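Ticket 573: Heat scores not matching beach sheets (Kolance live scoring)
Opened by: Yanling Xiong, contest office
Assigned to: Shahab Parsa
Status: open, downgraded from urgent
Affects: men's waveski open, round two onwards. Kayak surf division not affected as far as we know.

Summary as reported

During round two at Mikine the live page showed totals that didn't agree with what the judges had written down. Two paddlers were told they had gone through when they hadn't. The heat was re-announced on the beach from paper, which caused a fair bit of shouting. Software version is whatever Kolance pushed out in August. Need a fix before the next stop of the tour.

Yanling Xiong, 09:40
Heat 7 is the clearest case. Paper has Tianyou Cheng second on his best two waves. The live page had him fourth. The judges' tablets all show the right single wave scores if you scroll back, so the numbers went in properly. I think the adding up is broken.

Shahab Parsa, 10:15
I doubt it. Adding two numbers is not the sort of thing that breaks for one heat and then works for the next. Please send the export for heat 7 and for any heat you believe was correct. Also the paper sheets, photographed flat, all of them, including the ones with crossings out.

Yanling Xiong, 10:52
Exports and sheets attached. Kolance support have already replied to me separately and say it's "most likely a signal problem at the venue". They suggest buying their booster.

Shahab Parsa, 11:05
They said that last season about the tide clock, which has no signal to lose. A weak signal gives you late scores or missing scores. It doesn't move a man from second to fourth and leave him there for 20 minutes. Not buying a booster on that evidence.

I've been through the exports. Tianyou has three waves on paper and three in the tablets, but only two in the total, and the missing one is his best. It's in the export. It's just listed under a blank vest colour.
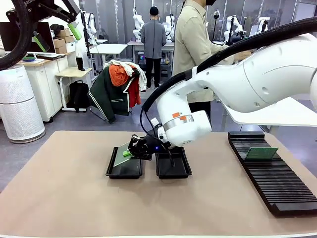
So the question is why a wave would lose its vest colour between the tablet and the total. Vest colours are set once at the start of the heat by the head judge. Who was head judge for 7, and did anyone change the draw after the hooter?

Yanling Xiong, 11:31
Ilham Ait Ali. Yes, there was a swap. Cuiping Shi's red vest had a split seam so she was given the spare, which is pink. Ilham changed it on her tablet with the heat already running.

Shahab Parsa, 11:38
Tianyou was in blue though?

Yanling Xiong, 11:44
He was. I don't see how her vest would touch his score either.

Ilham Ait Ali, 12:20
Adding my side. I edited the draw from the heat screen because the menu let me. I changed red to pink, pressed save, and it asked if I wanted to "refresh assignments". I pressed yes. There was a set coming in and I wasn't going to stand there reading the manual. All five names were still on screen afterwards with the right colours, so I carried on.

Shahab Parsa, 12:47
Thanks, that's more use than anything from support so far. Tried it here on the spare tablets with a dummy heat:

Attempt 1. Swapped red to pink, pressed no on refresh. Totals correct.
Attempt 2. Same swap, pressed yes. Totals correct. Annoying.
Attempt 3. Same swap, pressed yes while a second judge had a wave half entered for blue. The half-entered wave saved with a blank vest. Total for blue wrong.
Attempt 4. Repeat of 3. Same result.

Two out of two isn't proof, but I'd put more faith in it than in the booster. It would also fit heat 7, if Tianyou's best wave was being scored as Ilham pressed yes. The times in the export are nearly 700 milliseconds apart, which is close enough for me to keep looking.

It doesn't explain heat 4, where the order was right but one total was out by half a point. No vest change there that anyone will admit to.

Yanling Xiong, 13:10
Heat 4 may be us. The second sheet has a figure that could be a 5.5 or a 6.0 depending on who is reading it.

Shahab Parsa, 13:16
I looked at that one. I read it as 6.0, and the tablet says 5.5. Please ask the judge before telling them which answer we'd like.

Yanling Xiong, 15:02
Kolance have replied to your test. They can't reproduce it and want to know whether we have considered the full Mastemis package, which "handles draw changes more smoothly".

Shahab Parsa, 15:20
Did they have a second judge entering a wave when they tried it? There's no mention of one. I've asked, and sent them attempts 3 and 4 with the exports. Until I see the Mastemis package survive the same test I'd treat it as the same software with a different colour at the top.

Workaround for the next event at Meng:
- No draw edits from the heat screen once the hooter has gone.
- If a vest has to be swapped, keep the old colour in the system and tell the judges by radio.
- Ilham or whoever is in the chair presses no on refresh, every time.
- Totals are read out from paper. The live page is for people at home.
- After each heat, search the export for blank vests before the result is posted.

Yanling Xiong, 15:41
Fine with all of that except the radios, two of which don't hold a charge. Lowering this from urgent. Round two results stand as per paper, and Tianyou has been told in writing.

Shahab Parsa, 15:50
Leaving this open until Kolance answer the question I asked. Heat 4 to go on its own ticket, please, once the judge has been spoken to.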